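Laundry pile

A laundry pile is an accumulation of clothes, towels and bedding awaiting washing, folding or a decision. It is found in most homes, usually on a chair, a bed or the floor near a hamper that still has room in it. The pile differs from the laundry load in that a load has a destination.

Types

Household writers usually separate the dirty pile from the clean pile, though the two tend to merge by midweek. A third type, the half-worn pile, holds garments judged too used for the drawer and too fresh for the wash. In The Orport Book of Housekeeping, Anoma Sultana calls it "the waiting room" and gives it 19 pages – four more than she gives to ironing.

Form

An undisturbed pile settles into a low mound. Towels and fleece hold their height, while shirts slide outward and collect wrinkles. In poor light the separate items are hard to tell apart, a fact familiar to anyone who has looked for a matching sock before sunrise.

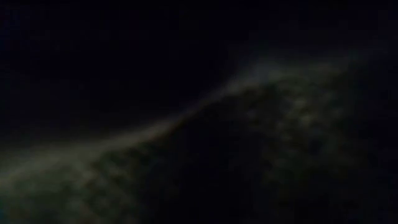 A rounded, lumpy bulk in near darkness, with pale light along its upper edge.

Reduction

The standard method is sorting by color and fabric, followed by washing, drying and folding. The last step is the one most often postponed. The Rosser method, named for the town where it was first taught, limits each session to a single armful. A survey of 227 homes in Wirkbridge found that up to 80 percent of respondents had dressed directly from the clean pile that week. The remainder were not asked where they kept their socks.

See also: Hamper; Ironing; Chair (bedroom)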